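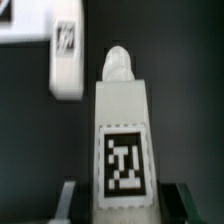
I said yes to the Enstead lab visit mostly because my cousin was already driving up that way in April and had a free seat. I teach shop and intro robotics at a community college, and we've been arguing for a year over how to write rules for the students who use our one small arm. So when the visit list went around and I saw a stop labeled "bench practice for manipulation cells," I put my name down before I'd even finished my coffee.

Check-in was at 9:15, in a hallway that smelled like floor wax. They gave us badges, safety glasses and a two-sided sheet of house rules, and then we stood there for a good while waiting on the second van. I read the sheet three times. It's good! I have stolen most of it (with permission, I did ask).

Our guide was Vilja Oksanen, who talks fast and walks faster. She started us off in a small meeting room with some slides on how the lab splits up the standards work. The big ISO documents, your 10218s and so on, cover the industrial side, and everybody there had copies with sticky notes poking out. What she wanted to talk about was the stuff that falls between the cracks: how you label things, how you lay out a table, what you write down before you press go. They keep all that in a house document called the Grurker guide. I asked where the name came from and got a long story about a printer that I didn't completely follow.

A few bits from the guide that I scribbled down:

Every object that gets handled has its own marker ID, and an ID is retired when the object is. You don't reprint an old marker for a new part. Apparently they did that once and spent two weeks with mixed-up logs.

Markers go on a flat face with a white margin left all the way around. No trimming into the margin to make it fit a small part. If it doesn't fit, print a smaller one or make a bigger part.

The reference card gets checked before the first run of the day and again after anybody leans on the table. "Leans on" is in the document word for word, which I loved.

Nothing goes on the table that isn't on the layout sheet. That includes your phone and your coffee.

After the slides we went down to the benches. Tùng Bùi runs that area, and he was happy to let us crowd in as long as we stayed behind the tape while the power was on. He had a rule for that too: one person holds the stop button and that person does no other job. They don't type, they don't answer questions from visitors, they don't hand anybody a screwdriver. When we asked him something during a run he just pointed at Jouko Pitkänen, who answered for him. I felt a little scolded and also thought, yep, that's going straight into my class handout.

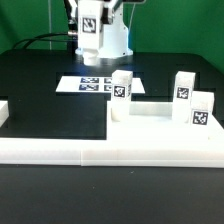 One of the benches on our route, with the marker card flat on the table near the arm's base.

I spent a lot of time at the rail talking about those markers. In my classroom we stick them on wherever there's space, and then a student spends half an hour wondering why the pose is jumping all over the place. Jouko's advice was to think about which cameras need to see the marker and then go look from where each camera sits. A tag that's perfect from the side bench may be half hidden behind something from another angle, and the gripper's own fingers can get in the way once it's close. Their guide asks for a saved still from every camera before a new layout gets signed off, and a second person has to sign. The second person can't be whoever set it up.

I asked whether that slows them down. Sure it does, he said, by a morning or so for each new layout. But they had a stretch where they logged 1,389 runs on a layout and then found the reference card had been taped down a hair crooked. He wouldn't tell me how many of those were any good. He did tell me the rule now is a review at 1,000 runs no matter what, even if all is going fine, with the table cleared and measured again from scratch.

Lunch was soup and rye bread, very good soup. I sat across from Sointu Eskola, who works for an outfit called Skosix and writes risk assessments for small shops. We got into it over whether a light tabletop arm needs a written assessment at all. My dean thinks no. Sointu thinks yes, always, and that it can be a page and a half long. Her point was that the arm being light tells you very little until you know what's in the gripper and where people put their faces. Students bend down to look at things up close! Mine do it constantly. So now we have a "no faces below the line" rule and a strip of yellow tape on the bench, which cost me nothing.

The afternoon was weaker, I thought. There was a talk on the Miettinen checklist, a long form for moving a cell from one room to another, and it may be terrific if you move cells, but we have one room. Heikki Hämäläinen gave it and he was funny enough to keep me awake. I did like one item on it: write down the lighting. Which fixtures were on, whether the blinds were up, what's hanging behind the table. White parts under strong light can wash out in the camera, and if you didn't note the lights you'll be chasing that for days.

Then there was a Q&A that ran long. Somebody wanted to know if all this paper is worth it for a three-person team, and the answers went back and forth. Vilja's take was that small teams need it more, because when one person goes on vacation a third of the memory goes with them. Tùng said he'd keep the layout sheet and the stop button rule and let a tiny team skip the rest until something bites them. I'm closer to Tùng, I think, though I'd add the camera stills.

Things I've changed at our place so far: the stop button rule, the tape line, marker margins (we had to reprint a whole batch - my fault, I'd been cutting them tight for years to save label paper), and a layout sheet that's really just a grid on a clipboard. The second signature has been harder. Students sign for each other without looking, same as they do with the drill press log.

If you want to go, ask for the morning slot and wear shoes you can stand in. Parking is behind the building, and the gate code they email you needs the pound sign after it.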